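Somebody is leaving rubber ducks in Konberg

I went out for the paper last Tuesday in my slippers and there was a duck on my mailbox. A yellow rubber one, bathtub size, wearing a tiny knitted scarf. I looked up and down the street like I was in a spy movie and then took it inside, which I now understand is against the rules.

The rules, as far as anyone on Rothe Street can work them out: you find a duck, you admire the duck, you move the duck somewhere else. The first ones showed up back in February, on the post office steps and in the bike rack by the library. Then it was the bakery window, the bus shelter, the war memorial (tasteful, off to one side, with a little black ribbon). My neighbor across the way has started a paper map with a red dot for each sighting, and when I last stopped by she was up to 2,546 dots if you count the same duck turning up in different places, and 1,046 if you don't. I don't know how she tells them apart. She says it's the scarves.

What I love is how seriously people take it! The hardware store ran out of yellow yarn. The bank has a duck on the counter next to the deposit slips and the tellers greet it every morning. Two boys on my block sat up in a tent with a flashlight to catch whoever it is, fell asleep before ten, and woke up with 4 ducks lined up outside the zipper. They're still furious about it.

Then there's the Clustus question. Every duck has the word Clustus written on the bottom in green marker, in very neat handwriting, and there are as many theories about it as there are people in line at the pharmacy. It's a name. It's Latin (a retired teacher told me firmly that it is not Latin). It's a boat that used to tie up below the old mill. My own theory is that it's the name of the first duck, and the rest are named after him, like kings.

Not everybody is charmed. A man wrote to the town office to say ducks are litter, and I guess on paper he has a point. The office wrote back that a duck is litter only if it's been left somewhere for more than 8 days, and I have to wonder who had to sit down and decide that.

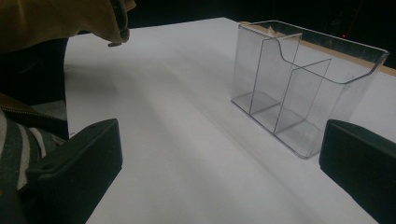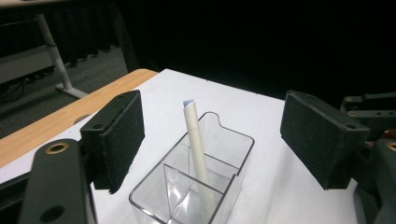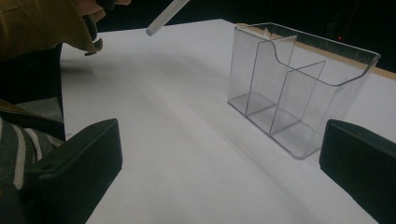
As for my own duck, I felt guilty by lunchtime and put him back out. I walked him over to the Janine, the coffee place on the corner of Rothe, and set him on the windowsill by the outdoor tables, facing the street so he'd have something to look at. By the time I'd finished my coffee and a cinnamon roll he was gone. I was sitting six feet away and I didn't see a thing.

If you've got a duck sitting at home, no judgment, but please send him back out into the world. And if you're the one doing this, I don't want to know who you are. I would like to know about the scarves, though. Is it one long scarf cut up, or do you make each one from scratch? You can leave a note on my mailbox.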